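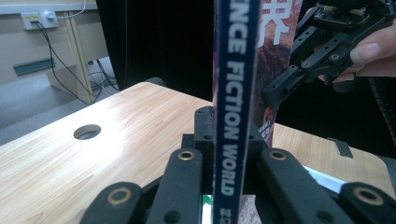 A spine from the Science Fiction World run.

Acquisition Report, Lot 17

The survey of Lot 17 was assigned to Liya Nigatu on the morning the Omport ferry resumed service. Her instructions ran to one page. She was to enter the house at Silleo, establish what the deceased had left in the way of printed matter, grade it, and recommend purchase or refusal. The house was to be handed back to the estate in two days.

The deceased was a hydrologist named Bhattacharjee. He had worked for the Ernimano Water Board for most of his career and had published little. The estate's letter described his library as "technical, with some periodicals." Liya had read that phrase in other letters and packed accordingly: grading forms, a hygrometer, acid-free slips, pencils. Ink was not permitted on a survey.

The front room held the technical part. Tables of river discharge, bound by year. Manuals on the maintenance of sluice gates. A treatise on silt in three volumes, of which the second had been rebound in the wrong color. Relative humidity was acceptable. She graded the shelves in order, left to right and top to bottom, and found nothing the archive did not already hold in better condition.

The periodicals were in the back room. They were science fiction magazines, mostly Chinese, and they had been read hard. She did not read Chinese. The form allowed for this: one entered "language outside surveyor's competence" and graded on condition alone. She entered the phrase and took down the first issue.

There was a slip of paper inside it, at the page where a story ended. On the slip, in pencil, in English, was written: "Gate 4, open 2 hours, close at dusk."

She checked the next issue. "Gate 4, as before. Gate 6, hold." The one after it said only "Rain. Hold everything."

Liya sat down. The correct procedure on finding inserted matter was to note its position, leave it in place and continue. She noted its position and continued. By noon she had a list of slips covering most of the shelf, each at the end of a story, each an operating instruction for a sluice.

Diarmuid Fitzgerald came at one with the keys to the outbuilding. He represented the estate and had worked under Bhattacharjee at the Board. He was a large man and stood in the doorway so that she had to ask him to move out of the light.

"Did he take these to work?" she asked.

"He took one every night shift. We all knew the shift was quiet if he finished it."

"He wrote gate orders in them."

Fitzgerald took the slip she was holding and read it on both sides, although one side was blank. He gave it back.

"There's no Gate 6 at Ernimano," he said. "There's four gates and a spillway. I ran them for years."

She showed him the list. Gate 6 was on it often. There was a Gate 9, and toward the end of the shelf a Gate 100, which was to be opened by hand, slowly, with the lamps out.

"What river has a hundred gates?" she asked.

"None I was paid to look after," Fitzgerald said. He asked if there was a kettle. There was.

They drank tea standing up. He told her the Board had once dismissed a clerk for keeping two sets of figures, and that Bhattacharjee had argued for the man at the hearing. He had said that a second set did no harm if it was consistent. The clerk was dismissed anyway. Fitzgerald had not thought of it since.

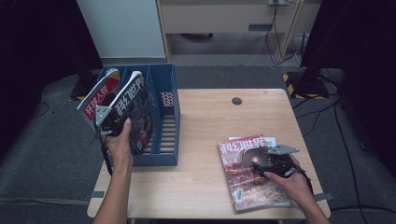

Magazines going into the blue file, on a light wooden table.

The afternoon was spent on consistency. Liya took the issues in date order and drew the system as the slips described it. Gate 6 fed a basin. The basin could not be filled while Gate 9 was open, and in all the slips it never was. When it rained, the lower gates closed first, with the delay one would expect from a channel of some length. She calculated the length twice from different slips – the results agreed to within the width of her pencil line.

It was a competent river. It had a dry season and a wet one. It flooded once, and the slips for that month were in a worse hand.

Fitzgerald looked over the drawing for a long time and put his finger on the upper reach.

"He's undersized this channel," he said. "It'd scour."

"There's a slip for that. He lines it with stone in the next issue."

"Then it would hold," he said.

The form had a box for inserted matter, and the box took one line. She wrote: "Operating record, one river, complete." Under condition she put "good." Under location, which was compulsory, she wrote "not established," and under recommendation she wrote "purchase, slips to remain in place." She signed it in pencil and dated it 2022-07-27.

Fitzgerald carried the crates down to the landing. The last issue had no slip in it, and he asked whether she wanted that one kept with the rest. She said she did. He borrowed her pencil, tore a strip from the back of the ferry timetable and wrote on it for some time, shielding it from the wind with his hand. Then he put it in where the final story ended and closed the crate.

She added one to the count of inserted matter and initialed the change.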